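The Small Box

When Ursina Baumgartner moved out of the flat she had shared for six years, she took her books, a lamp and half of the saucepans. The tools stayed behind. They had never really been hers, she says, and she had never thought about them until her first evening in the new place, when the bathroom door came off its top hinge and she stood there holding it, with a butter knife in her other hand.

"I got the door back on with the butter knife," she told me. "It took until midnight. The next morning I went out and bought a screwdriver, and I was so pleased with it that I carried it around in my coat for a week!"

I have heard a version of this story from almost everyone I have talked to since I started asking about toolboxes, and I have been asking for months now, at dinners and on trains and once, unforgivably, at a christening. I don't mean the great steel chests on castors that live in garages, or the belts and rolls of people who do this for a living. I mean the small box. The one that lives under the sink or on top of the wardrobe, and comes out when a picture has to go up or a chair has started to wobble. I love them. I love how little is in them and how much people can tell you about every single thing.

Ursina's began with the coat-pocket screwdriver and grew slowly. Pliers came next, from a market stall, for a tap with a stiff collar. Then a roll of tape. For a long while she kept the lot in a biscuit tin, which was fine until she needed something from the bottom of it, and then it all had to come out on the floor. She now has a proper case with a see-through lid and says she would never go back.

The see-through question turns out to divide people more sharply than I had expected. Gunvor Haugland, who ran the hardware shop in Jernitz for most of her working life and still helps there when her nephew goes on holiday, likes a metal box and always will. You can stand on it, she says. You can drop it down the cellar steps. Her own was green once and is now mostly the colour of itself, and inside there is a lift-out tray whose compartments she could find her way around in the dark (and has, in several power cuts). But she has sold hundreds of the clear plastic ones and she understands the appeal.

"With those you can see what you haven't put back," she said. "That's the whole trick. You shut the lid, you look down, and there's a gap." 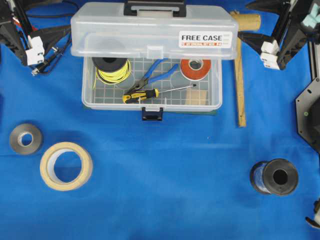

She taught me her way of stocking a box, which she used to give out free to anybody who came in looking lost. You start with the job and not with the shop. Go home, she would tell them, and write down what has annoyed you this month. A drawer handle that turns in your fingers? Screwdriver. A nut that won't shift, a nail that has to come out? Pliers. A cable trailing across the floor where you'll trip on it? Tape, and then a better idea later on. If you have nothing on the list you don't need a toolbox yet, and she would sell you a light bulb and send you home.

I asked her what she thinks people leave out, and she didn't have to think at all. Wire. A small spool of it, the sort you can bend with your fingers. She has used it to close a garden gate, hang a mirror, hold a car exhaust up as far as the next village, clear a blocked spout and fish a wedding ring out from behind a radiator. It costs next to nothing and lasts for years. Choose a bright colour, she says, so you can find the end.

After wire, a scrap of cardboard. I laughed when she said it, and then I went home and tried it and I have kept one in my box ever since. Folded once, it goes under the short leg of a table. Flat, it sits between the jaws of the pliers and a nice brass fitting, so that the teeth don't chew it. You can push a nail through it and hold the cardboard in place of the nail, which has saved my thumb more than once. You can write on it too. Mine currently says "left side, 3 turns", and I have no idea what that refers to.

The man who really set me off on all this was Bastian Rathjen. He teaches an evening course in Perent called Mending at Home, in a room above the library, and I signed up in March with a kitchen stool whose legs had been working loose for as long as I had owned it. I had glued it twice. I had also, I am sorry to say, hit it with an ordinary claw hammer, and there were round dents all over the rungs.

Bastian turned it over, pressed his thumb into the worst of the dents and went to get a wooden mallet.

I had never used one. I thought they were for tent pegs and sculptors. He had me clean the old glue out of the sockets, which took the whole of the first evening, and on the second evening I was allowed to put it back together. The feel of it is lovely - a low, round knock where the hammer gives you a sharp one, and the rung goes home a little at a time and you can hear when it gets there. The note changes. I looked up with my mouth open and Bastian nodded as if I had finally got the joke. That stool has been sat on every day since and doesn't so much as creak.

He is firm that a mallet earns its place beside even the smallest kit, whether or not it fits in the box. His never has. It hangs on a nail at home and travels in a rucksack. He uses it for chair joints and for flat-pack furniture, where the wooden pegs always want a bit of persuading, and for knocking a sticking drawer back into line. If all you can find is a rubber one, he says, that will do very well, only check it doesn't leave a mark on pale wood.

The other thing he taught us was to put a cloth down. Every session began with it. We unfolded our cloths over the tables, an old sheet or a tablecloth or whatever we had brought, and only then did the tools come out. Partly it is to save the table. Mostly it is for the screws. A screw dropped on bare wood rolls, and it rolls towards the gap in the floorboards. On cloth it stays where it fell, and if the cloth is one plain strong colour you can see it straight away. I had brought a flowery one on the first evening and spent a good part of it on my hands and knees.

There were nine of us on the course, and by the third week we had all become terribly interested in each other's boxes. Leonie Bühler had inherited hers from an aunt and had never dared to throw anything away, so it was full of small mysteries. She had keys to nothing, half a hinge, and a brass ring we passed from hand to hand. There were also two screwdrivers with the same worn-down Eberhard stamp on the handles, one long and one stubby, and those were wonderful. She had been using the stubby one for everything without knowing that it was meant for tight corners. Bastian showed her how much easier a long shaft is to keep straight when you have the room, and she went round the library tightening things for the rest of the evening. I don't think the librarian minded.

We talked a lot about what you should spend. Leonie spends nothing, and she is a good advert for it. Ursina, when I rang her again, added up everything she had bought in two years and was delighted to find it came to less than one visit from the plumber. Gunvor's view is that you should pay properly for the thing you grip and the thing that grips, so that means the screwdriver and the pliers, and be as mean as you like about the rest. Look for a handle with some give to it. Close the pliers and hold them up to the window, and if a lot of light comes through the jaws, put them back on the hook.

And don't buy the giant set. She was fierce about this. Her shop used to stock one by Brendora with 422 pieces, in a case the size of a small suitcase, and it sold every Christmas as a present for sons-in-law. Years later the cases would come back to her for a missing part, and she could see exactly what had been used. The same few slots were empty or scuffed in every one of them. The other things, 396 of them in one case that a customer counted out for her on the counter in a temper, had never been touched.

My own box lives on the shelf above the washing machine. I went through it again this morning, which I do far more often than I need to, and took out a tube of glue that had set solid and a tap washer I had been saving for a tap I no longer own. There was a nice bit of space after that. I am thinking of wire, in yellow if I can get it, and Gunvor has promised to put a spool by for me the next time I am in Jernitz.

Mending at Home runs for six evenings in Perent and starts again after the summer. Bring a cloth, a pencil and something that wobbles.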